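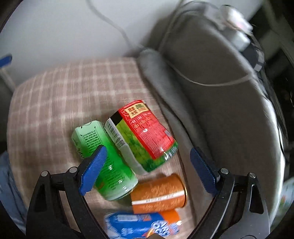

10 December 2019. Reran the turnout model for the Ustmont council by-election with the corrected ward boundaries. The old file still had the Marín precincts split the way they were before June, so postal returns from three of them were landing in the wrong ward. The door-knock coding sheet also needs work. Canvassers write free text under "refreshments offered," and an entry such as a green plastic bottle on its side next to an orange can, on a pink-and-white plaid cushion, gets keyed as two items by one coder and as "drinks" by the other. Changed the field to yes/no.

Residuals after the rerun: Derkard ward still high, 4 points over the recorded turnout. Pileo ward fine. Suspect the candidate withdrawal there is not being picked up, as the nominations table lists 21 names and the printed ballot has fewer. Jörg Wunderlich has the returning officer's notice and will check the table against it.

To do:
- rebuild postal returns from the raw scans, Marín only
- drop the three duplicate polling station IDs
- rerun Derkard with the withdrawal entered by hand, keep the old output for comparison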